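Organização dos materiais de copa: novas orientações para as mesas de apoio

A Administração informa que foi concluída a primeira fase da reorganização dos espaços de apoio do edifício Buschmann. A medida abrange as copas, as mesas de uso comum e os armários onde se guardam os snacks e outros produtos embalados colocados à disposição dos colaboradores e visitantes.

Foram distribuídos 42 recipientes de plástico translúcido pelos vários pisos. O modelo escolhido para os produtos de pequeno formato tem divisórias paralelas, que formam compartimentos estreitos.
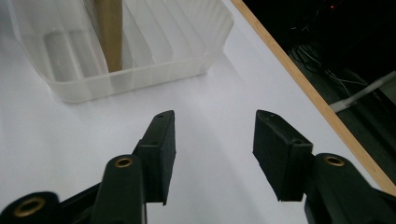
Verix | Departamento de Serviços Gerais e Logística

Solicita-se a todos os utilizadores que observem as seguintes indicações. Os pacotes individuais devem ser arrumados nos compartimentos, com o rótulo voltado para cima. Não devem ser deixados sobre as mesas no final do dia. As embalagens abertas não regressam ao recipiente. Os produtos fora de prazo são entregues na receção do piso 3, onde se procede ao respetivo registo.

As mesas de apoio passam a ser forradas com papel branco, substituído pela equipa de limpeza sempre que necessário. Pede-se que não se escreva sobre o papel nem se colem avisos ao tampo.

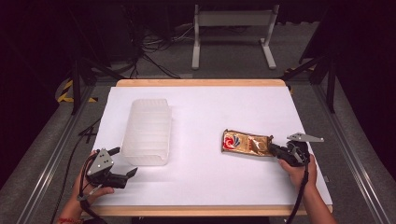
Pacote de snack com invólucro dourado e recipiente translúcido, sobre a mesa forrada a papel branco.

A reposição é assegurada pela Kokach, mediante requisição interna. O consumo mensal ronda os 900 pacotes, pelo que os pedidos de reforço para reuniões ou eventos devem ser apresentados com antecedência, através da extensão 3093.

A segunda fase, relativa ao edifício Jorkeck, terá início em novembro. Até essa data, mantêm-se ali em vigor as regras atuais de arrumação e de requisição.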